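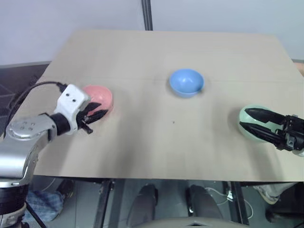
The Furudex Table Oil began as something we mixed for our own workshop in Tostthorpe, and for a long while it had no name and lived in an old jam jar by the sink. Customers who came in to look at chairs kept asking what we put on the tops, so in the end we gave it a label and a proper lid. It is a clear, slow-drying oil for pale wood that you want to stay pale. Most oils bring up an orange cast after a winter or two, and if you like to set out plain colored dishes, a light blue bowl or a pink one, you will want a light beige surface under them and not a yellow one. That was the whole idea when Florian Chevalier started fiddling with the recipe, and he fiddled for a good long time!

What you get

One tin of oil, a folded cotton cloth, and a small card with the directions (Kofi Mahama wrote it, and he has very firm feelings about stirring). The tin has a screw cap, so you can put it back on the shelf and find it still usable when you come across a dull patch next spring.

How to use it

Start with bare, clean wood. If there is old varnish on it, the oil will just sit on top and stay sticky, and I'm afraid there is no way around sanding. Go with the grain and wipe off all the dust — a barely damp rag does nicely — then let the wood dry fully. Stir the tin well. Put on a thin coat with the cloth, leave it for 6 hours, and wipe off whatever hasn't soaked in. Most tables want two coats. Very thirsty end grain may ask for another, and you can give it one.

Lay the used cloth out flat outdoors to dry before you throw it away. Oily rags can heat up and catch fire if they are left in a heap, so please don't skip this even if you are tired and dinner is waiting.

Looking after the finish

Soapy water and a soft sponge will see to nearly everything. Keep bleach and scouring powder away from it, and use a trivet for pots straight off the stove.

Goes well with

Marty sanding block, for edges and corners
Vostska soft wax, for anyone who likes a bit more sheen (wait until the oil has cured)

Item number: 797
Suitable for: indoor tables, shelves, stools
Not suitable for: decks, painted wood, laminate
Store: upright, away from frost

Page updated 2 March 2022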